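# Cludness nursing school to add evening intake for working care staff

Dec 11, 2022
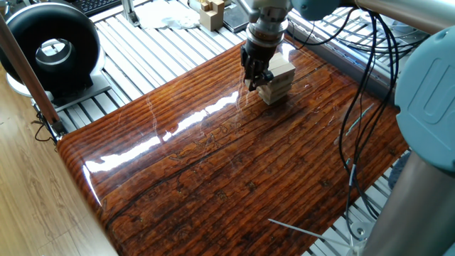
The school of nursing at Cludness College will open a part-time evening route into its registered nurse programme next autumn, aimed at care assistants and ward support staff who cannot give up paid work to study full time. The college board approved the plan earlier in December, and applications open once the final timetable has been published.

The new route leads to the same award as the existing daytime course. Students will take longer to finish, but the total number of teaching and placement hours stays the same. Lectures will be held on two evenings a week during term. Skills teaching, which cannot be split easily into short sessions, will be grouped into day-long blocks at the Hedegaard building.

Folke Aasen, head of the nursing school, said the daytime timetable had long been the main reason given by local care workers for not applying.

"We hold open evenings and the same people come back year after year," Aasen said. "They have the entry grades, or they are close to having them. They work shifts, they have children at school, and a course that runs from nine until four is no use to them."

A survey carried out by the college in the spring went to 800 care staff in the district. Respondents were asked about previous study, present hours and the point at which they had dropped an earlier application, if they had made one. Working hours came first among the reasons given, followed by travel and by the cost of the preparatory science module.

## Entry requirements

Applicants for the evening route must meet the same academic standard as daytime applicants in English, mathematics and one science. Those without a science qualification may take the preparatory module, which covers basic biology, units and measurement, and drug calculations. It will be taught online with a supervised test at the end.

A pass in the test remains valid for 3 years. Applicants who took the module under the old rules and whose result has lapsed will have to sit the test again, though they need not repeat the teaching.

Candidates must also supply a reference from a current or recent employer in health or social care. School leavers and applicants from other kinds of work will continue to be directed to the daytime course. The college said it would look at this restriction after the first group has completed its opening year.

Previous care experience will not count towards placement hours. Several respondents to the survey had asked for this, but the school decided against it on the grounds that unsupervised experience cannot be assessed after the event. Certain units in personal care and moving and handling may be passed by early assessment, in which case the student is excused the lectures but must still attend the practical block.

## Placements

Placements have been the hardest part of the scheme to settle. Evening students will be placed at Gulance hospital and in community clinics, with a smaller number of places in residential homes run by Hukidard, a care provider in the district. Each placement will be worked in blocks, agreed with the student's employer at the start of the year.

Students may not complete a placement on the ward or in the home where they are employed. Where an employer has only one site, the school will arrange a place elsewhere. Night shifts may be used for part of the total, provided that a qualified assessor is on duty throughout and the student has not worked a paid shift in the preceding rest period.

Hukidard has agreed to release its own staff for the skills blocks on basic pay. Gulance hospital has yet to confirm its terms, and the college expects an answer before applications open — staff employed there have been advised not to change their contracts in the meantime.

## Fees and support

Fees will be charged by module, so that a student who pauses for a term pays nothing for that term. A bursary of 4000 kroner a year will be open to evening students on lower incomes and may be used for travel, books or childcare. It is paid in two parts, the second on confirmation of attendance. Uniforms are supplied by the school.

Students may pause their studies once without giving a reason. A second pause needs the agreement of the programme lead, and anyone away from clinical work for a long period will have to repeat the medicines assessment before returning to placement.

The school has appointed two lecturers to cover the evening teaching and is seeking a third with a background in community nursing. The library and the practice wards will stay open later on teaching evenings. Parking charges at the Hedegaard building will not apply after the end of the normal working day.

Funding for the route is in place until 2030, with a review of results and drop-out rates before any extension. Details of the open evenings will be posted at the college reception and sent to everyone who asked for further information in the survey.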